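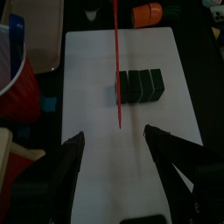 Getting a Kitchen Drawer Back Under Control

If you have a drawer in your kitchen that has to be opened with one hand while the other hand slides in flat to push down whatever is sticking up, then pull up a chair, you and I have plenty to talk about. I cook a lot, I bake even more, and for years I owned one of those drawers. All right, I owned three of them! What follows is what has worked in my house, with a few detours along the way.

Empty it all the way

I know how tempting it is to pick through and toss the obvious junk (the bread clips, the soy sauce packets, the birthday candle with half an inch left in it). Don't. Take everything out and spread it on an old towel on the counter. Pull the drawer out completely if yours comes off its runners, and carry it to the sink or the back step. Shake out the crumbs, vacuum the corners with the narrow attachment, and wipe the inside with warm water and a drop of dish soap. Wood drawers should be wiped with a cloth you have wrung out hard, then left open until they are good and dry. I usually do mine after supper and leave it out overnight, though I have been known to get impatient and go after it with a hair dryer on cool.

While the drawer is out, run a dry toothbrush along the runners. If it has been dragging, rub a plain white candle along wooden runners, or use a little dry silicone spray on metal ones. Cooking oil is a bad idea. It gets gummy, and then it collects flour, and then you have paste.

Sort by the job

For the longest time I sorted by shape, all the long things together and all the small things together, and I could never find the zester. Now I sort by what I am doing when I reach for it. Stirring and flipping go by the stove. Peeling, grating and measuring go where I chop. Pastry cutter, rolling pin guides and cookie cutters all live in the low drawer on the left, and I only bend down there when I mean business.

Duplicates are the hard part. I had four can openers, two of which did not open cans. Keep the one you reach for first and maybe one spare, and put the rest in a box in the hall closet with the month written on the lid. Mine said June. By the time the leaves were down I had gone into that box exactly once, for a melon baller, so the rest went to the church sale.

Measure before you buy anything

Measure the inside of the drawer, front to back and side to side, and measure the height too, with the drawer in place. The height is what gets people. I once brought home a lovely bamboo tray from the Wudano shop, got it all loaded up, and the drawer would not close by the width of a pencil. Back it went, in the rain.

Write the numbers on a piece of masking tape and stick it to the underside of the drawer. You will be so glad to find it there the next time you are wondering about a tray.

Make your own dividers

Store-bought trays are fine, and my Vernenero one has held up nicely, but odd-sized drawers do better with something homemade. Thin craft wood cut to the inside depth of the drawer works well, and so does heavy cardboard from a shipping box if you cover it with shelf paper. Cut your strips a hair long so they wedge in snugly. For a cross piece, cut a slot halfway down one strip and halfway up the other and slide them together. Little dabs of museum putty at the ends keep everything put, and they come off clean if you change your mind (I change my mind a lot).
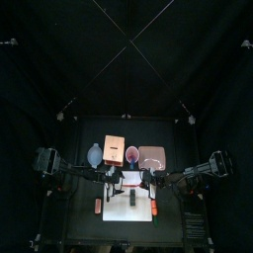

Line the bottom

A grippy liner keeps things from sliding forward every time the drawer opens. Cut it from the back so the factory edge sits at the front where you see it. Skip the sticky kind unless you enjoy scraping. When it gets grubby, wash it in the sink, roll it in a towel, and hang it over the shower rod.

Knives deserve their own spot

Loose knives in a drawer get dull, and they are hard on fingers. A slotted insert is best. If you don't have room for one, slip a cardboard sleeve over each blade, made from a folded cereal box and a strip of strong tape. My old paring knife has lived in the same oatmeal-box sleeve for years and still goes through a tomato nicely.

Five minutes now and then

Drawers drift. I straighten mine while the kettle heats, one drawer per pot of tea, and that keeps me from having to do the big towel-on-the-counter production more than once a year. If something keeps ending up in the wrong place, let it stay there and move its neighbor. My kitchen scissors wanted to be with the dish towels, and I finally gave in.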